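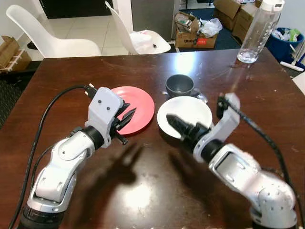 Fig. 6. Plate, bowl, cup and saucer on a dark wooden table.

6. Clearing and wiping the table

The Jendura table guide promises a finish that "shrugs off daily use". Treat that claim with caution. Scratches and pale water marks show up plainly on a dark glossy top.

1. Take the spoon off the saucer first, then lift the cup and saucer together.
2. Lift the plate and bowl straight up. Do not slide them.
3. Put the caps on any water bottles and move them off the table.
4. Wipe with a soft damp cloth, then dry at once.

Note: Pluseo polish is said to hide water marks. It may dull them for a day or so. We would not expect more.

Caution: Do not use scouring pads. Marks are easiest to find under an overhead light, so check there before deciding the job is done.

For scratches, see page 166.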